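Trornaline Listings
Property records for the Trelton and Dunstan rental market
Last updated 2023-10-04

What it is

Trornaline is a table of rental listings from two towns, Trelton and Dunstan, put together by Urnotik, a small letting office that got tired of arguing about rents from memory. It holds 833 listings, one per row, in a single CSV file. If you came looking for a national housing index, you have taken a wrong turn somewhere near the parking lot.

Every listing was advertised to the public at some point. We copied the facts and left the poetry. "Sun-drenched executive retreat" is in the file as "1 bed, second floor, west-facing."
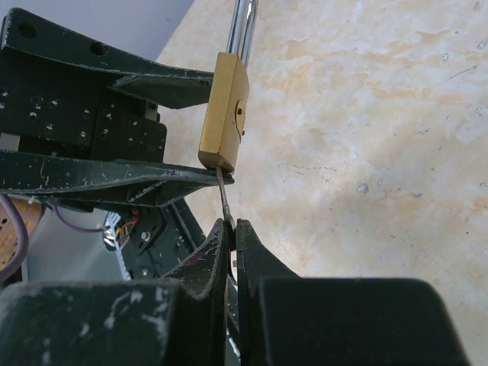 Photo: Urnotik. May be reused with credit.

Files

listings.csv: the table itself
fields.txt: what each column means, including the two we regret
changes.txt: corrections, newest first
streets.txt: street names as spelled by the towns, which differ from the street names as spelled by agents

Fields

There are 14 columns. Most explain themselves. These don't:

rent_month is the advertised rent in dollars. What the tenant agreed to pay is between the tenant and the landlord, and we don't have it.

size_sqft is whatever the advertisement said. Landlords measure generously. In Dunstan some of them seem to include the stairwell. Blank means no size was given, and please don't fill the blanks with the average and then write to us about your results.

days_up is the number of days the listing stayed online. It stops at 120. A listing that ran longer still says 120, so treat that value as "120 or more" or drop those rows.

parking is yes, no or street. "Street" means the advertisement counted the public road as an amenity.

condition is a score from 1 to 5 given by whoever in the office typed in the row. This is one of the two we regret.

charm is the other one. It will go away in the January release.

How the rows were made

Listings were typed in by hand from printed sheets and saved web pages. When the same apartment was advertised twice within 40 days, we kept the later advertisement and its price. When two agents advertised the same apartment at different prices on the same day, we kept both rows and set the dispute column to yes. It makes for good reading.

Addresses are cut down to the street. House numbers, unit numbers, phone numbers and the names of landlords are all out.
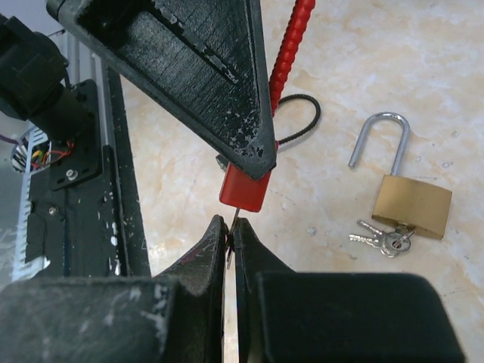

Known problems

Trelton has far more rows than Dunstan, mostly on account of our office being in Trelton. Any comparison of the two towns should allow for that. Rooms in shared houses are thin on the ground in both, as they tend to go by word of mouth or a card in the laundromat window.

Older rows use "studio" for anything without a bedroom door. Newer rows want a kitchen as well. The changeover is marked in changes.txt, and we'd split the file there before saying anything firm about studios.

A few rents were clearly weekly and got entered as monthly. We fixed the ones we found. If you see a three-bedroom house for the price of a bus pass, it's a mistake, so don't call us to ask if it's still available.

Good uses, bad uses

The table is fine for teaching, for practicing charts, and for getting a sense of asking rents in two small towns. Don't use it to set a rent, contest a rent or value a building. We have seen it stapled to a letter to a landlord once already, and he was one of ours.

Corrections

Send the row number, the column and what it ought to say. A scan of the original advertisement helps. Corrections go into changes.txt with the date they were made and no name attached, unless you ask for one.

License

Free to use, copy and change, with credit to Urnotik. There is no warranty. The condition column should have told you that.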